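Kustura Bench Arm Kit, Second Edition

Put together in the Barnmont shared workshop and shipped from our own shelves

If you've been dreaming about a pair of robot arms for your garage, your spare room or the corner of the workshop where the old drill press used to live, we'd love to help you get there! The Kustura started as our own weekend build and grew, one bracket at a time, into a kit that we're happy to put in other people's hands.

You get both arms, the Clurkgate joint controller, a power supply and all the screws (plus a little bag of spares, because we know how floors eat screws). Each arm reaches 600 mm from the shoulder, and the controller checks every joint 200 times a second. The Han wrist plate takes either our two-finger gripper or one you've made yourself, and swapping them takes a hex key and 2 bolts.

Plan on a few evenings for the wiring. The printed guide is long, we admit, but we wrote it for folks who have never crimped a connector before, and you can always write to us if you get stuck.
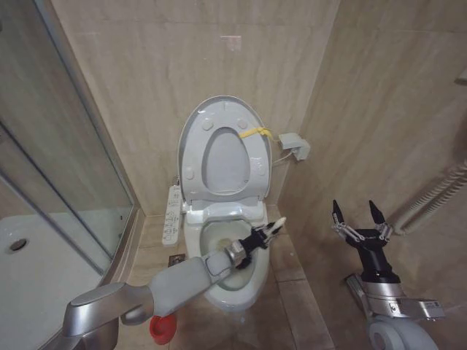 The wrist is the part we've fussed over most for this edition, and household chores are what drove the changes. A tool with a long handle tugs on a gripper in ways a wooden block never will. With a toilet brush in the left gripper, the bristles have to angle down into the bowl while the handle sticks up above the rim, so the new wrist plate has a wider clamp and a stiffer seat for the bearing. Owners of the first kit can order the plate on its own.

Updated June 8, 2024. Kits go out in small batches, and spare fingers are always in stock.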